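Trodberg Community Boards > Demonstration Collection > Simulated Kitchens

Thread: Policy on keeping approach segments and failed attempts in the kitchen set

Posted by m_bachmann (Moderator)
August 13, 2026

Colleagues,

The Trodberg working group is preparing the next release of the simulated kitchen demonstrations, and a decision is required on what counts as a complete example. The present guideline asks each operator to submit 200 accepted episodes per task. It does not state where an episode begins, and the submissions we have received differ widely on this point.

Some contributors trim every recording so that it starts when the gripper is close to the object. Others submit everything from the moment the session opens, including long stretches in which the arms do very little. Both practices were accepted for the previous release, and the resulting set is uneven.

My proposal is as follows. An episode should begin at the first commanded motion and end two seconds after release. Recordings from the wrist view should be retained in full, even where the fingers are empty and the view holds little apart from a bare surface.
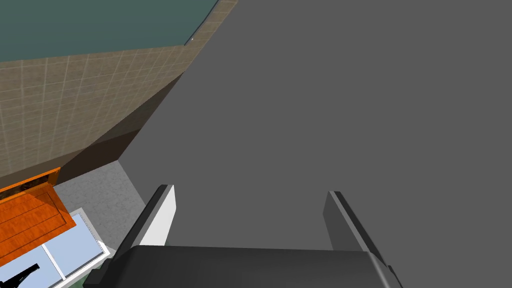

The reason for retaining such material is that a trained policy will spend much of its time in exactly these conditions. If the set contains only the last moments before contact, the policy has no guidance on how to arrive there. I would ask members to comment before the guideline is rewritten.

Marlies Bachmann

Posted by rtesta_osis

Thank you for opening this. I support a fixed starting point, but I do not support keeping the wrist view in full without any condition.

At Osis we reviewed 90 episodes from the previous release and found that in 17 of them the wrist view showed nothing useful for more than half of the running time. Storage is the lesser concern. The greater one is that training samples are drawn evenly across time steps, so the long idle stretches crowd out the short periods in which the grasp takes place.

I would suggest a limit on idle time, applied automatically at export. Any stretch longer than three seconds with no commanded motion could be shortened to one second.

Rebecca Testa

Posted by m_bachmann (Moderator)

A fair point. May I ask whether your review separated idle time from slow motion? Several operators move very slowly by habit, and I should not wish to see their work shortened by a filter that mistakes care for inactivity.

Posted by rtesta_osis

It did not. We used a speed threshold on the end effector only. I accept that commanded input would be the better signal and will ask for the review to be repeated on that basis.

Posted by d.hammerli

I write as an operator and would like to raise a matter that the proposal leaves out, namely the choice of view.

The draft speaks of the wrist view as if it were the main record. In my sessions on the two-arm platform, the head view carries most of the information I rely on. It shows both grippers, the counter and whatever stands on it, and I plan the reach from it. I move to the wrist view only for the last part of the approach. For small items such as a spoon, the head view tells me on which side of the handle I should come in, and the wrist view then confirms the spacing of the fingers.
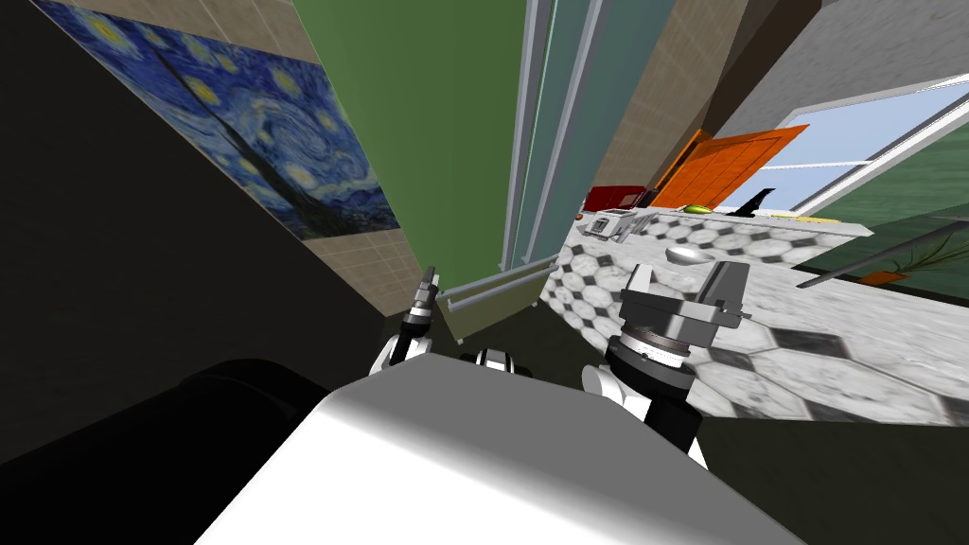

I would therefore ask that the start of an episode be defined by the state of both arms. On more than one occasion my left arm was still being brought to its rest position while the right had already begun the task. Under the proposed wording, that settling motion would be recorded as part of the demonstration, and a policy might learn it as a necessary step.

I would also note that the head view is often strongly tilted. New operators find this tiring, and some of them correct for it by turning the head in the middle of a reach. The guideline should say plainly whether this is permitted.

Domenica Hämmerli

Posted by lbaumgartner

I must disagree with Ms. Hämmerli on the tilt. Turning the head during a reach should not be prohibited. A set in which the head never moves will produce a policy that fails as soon as it does. At Climedley we encouraged operators to vary the head position between episodes and, with moderation, within them. I regard the tilted views as some of the most valuable material we have.

On the question of the left arm I agree entirely. Both arms should be at rest before the recording is considered open.

Luzius Baumgartner

Posted by d.hammerli

I did not ask for a prohibition. I asked for a clear rule. If head motion is welcome, the guideline should say so, and the reviewers should then stop rejecting episodes on that ground. Four of mine were returned in December with the note "unstable view" and nothing further.

Posted by lbaumgartner

Then we are closer than I had understood. I was not aware that reviewers were returning episodes for that reason, and I would support a sentence in the guideline to prevent it.

Posted by c_hauser

May I add the reviewer's side. The note "unstable view" was taken from an older checklist, written for a fixed camera on a stand. It was never meant for head-mounted views. I have asked for it to be withdrawn and will look again at the four episodes mentioned above if Ms. Hämmerli will send me their numbers.

A more difficult problem for us is judging contact. In many head views the gripper is held over the edge of the counter, and from a single view it is hard to say how far the fingers are from the object below or behind them. Thin objects are the worst. Anything long and narrow that runs across the counter near the gripper may look as though it is held, when it may simply lie along the same line of sight.
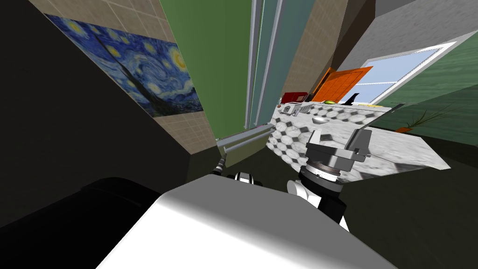
Reviewers are at present asked to mark each grasp as "secure," "partial" or "none" from the video alone. I do not believe this can be done reliably. When two of us labeled the same 80 episodes independently, the disagreement was concentrated almost wholly in the "partial" group. The simulator knows the contact state at every step. I propose that the label be taken from there and that reviewers be asked only whether the task as a whole was carried out in a sensible manner.

Corina Hauser

Posted by rtesta_osis

I would strongly support taking contact labels from the simulator. One caution, however. The contact report includes brief touches between the fingers themselves when the gripper closes on nothing. These must be filtered out, or an empty closure will be labeled as a grasp.

Posted by c_hauser

Agreed. The report names both bodies in each contact, so contacts between finger and finger can be dropped by name.

Posted by forsyth_data

On behalf of the Forsyth data group, a question on failed attempts, which appear in the title of this thread but have not been discussed. We keep them. An operator who misses the spoon, opens the fingers and tries again has shown the policy how to recover. Under the present guideline such an episode is rejected outright, and the operator records it again until it is clean. We consider this a waste of good material.

Posted by lbaumgartner

I have reservations. A recovery is useful. A miss, taken by itself, teaches the policy to miss. If the two are kept together without a mark between them, the learner cannot tell one from the other.

Posted by forsyth_data

We mark them. The operator presses a pedal when an attempt has gone wrong, and the preceding segment is excluded from the action loss while remaining available as context. It adds very little to the operator's work.

Posted by d.hammerli

I have used the pedal and would not describe it as very little work. In a two-arm session both hands are occupied and attention is on the view. I often pressed it late - sometimes after the second attempt had already begun. A correction made afterward, during playback, would be more accurate.

Posted by forsyth_data

That is a reasonable objection. We have no playback marking tool at present but would be willing to help test one.

Posted by m_bachmann (Moderator)

I thank all members for their comments. The following will go into the revised draft:

1. An episode opens when both arms are at rest and closes two seconds after release.
2. Idle stretches are shortened at export on the basis of commanded input, subject to the repeated review from Osis.
3. Head motion is permitted, within and between episodes, and is not a ground for rejection.
4. Contact labels are taken from the simulator, with contacts between fingers removed.

The treatment of failed attempts remains open. Mr. Baumgartner and the Forsyth group are asked to submit a joint text, if they are able to agree on one. Until then the present rule stands, but operators are requested to keep their rejected recordings and not delete them.

Posted by lbaumgartner

I am content to work on a joint text. I should record that I will not support any version in which unmarked misses enter the training portion.

Posted by d.hammerli

Does item 1 apply to episodes already recorded but not yet submitted? I have a number of these for the spoon task.

Posted by m_bachmann (Moderator)

It does not. Please submit them under the present guideline and enter "old start rule" in the comment field.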